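Slide 1 - title. Thank Magdolna Pap for the slot. Keep this under a minute.

Slide 2 - scope

- Subject is impact sound through timber floors in converted buildings. Airborne sound is left out, apart from one remark on slide 6.
- Case material comes from the Wanmont building, upper storey, surveyed in November.
- Define impact sound once: footsteps, dropped items, chair legs. The floor is struck and the ceiling below radiates.
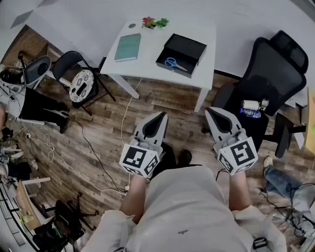 *Plank floor with a white table.*

Slide 3 - why bare boards are difficult

- Low mass, so the deck moves easily under a heel.
- Boards fixed straight to joists give a rigid path to the ceiling. Gaps between boards matter less for impact than people expect - they matter a good deal for speech.
- Hard surface raises the upper bands. A rug deals with those and does very little below 100 Hz.

## Slide 4 - test method

- Tapping machine, four positions, set at an angle to the joists.
- Receiving room levels corrected for reverberation time.
- Bands reported up to 2000 Hz. Lower limit was 50 Hz; say plainly that readings at that end are less repeatable in small rooms.

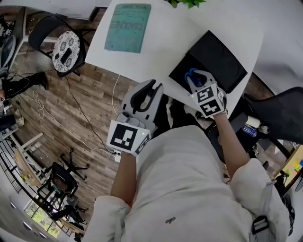 - Background level checked before and after each run. Two runs were discarded because of a lift motor.
- Csaba Szénási has the raw sheets if anyone asks.

## Slide 5 - treatments compared

- Claserel: resilient layer under a floating deck. Adds 31 mm to floor height, so doors need trimming.
- Asovik: hangers for an independent ceiling. Best result at low frequency, costs headroom below.
- Combined case improved the single-number rating by 14 dB. Do not quote this for other joist depths.
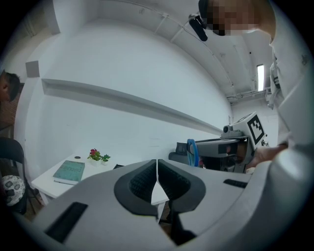
- Flanking down the party wall sets the limit once both treatments are in. Pause on the graph, the flat part of the curve is the point.

## Slide 6 - detailing

- Perimeter strip must be continuous. One screw through the resilient layer can bridge it.
- Skirting sits clear of the deck, gap sealed with flexible mastic. The same seal helps with airborne sound.
- Pipes: sleeve them.

Questions. If short of time drop slide 7 (Dogbe costings) and go to the references.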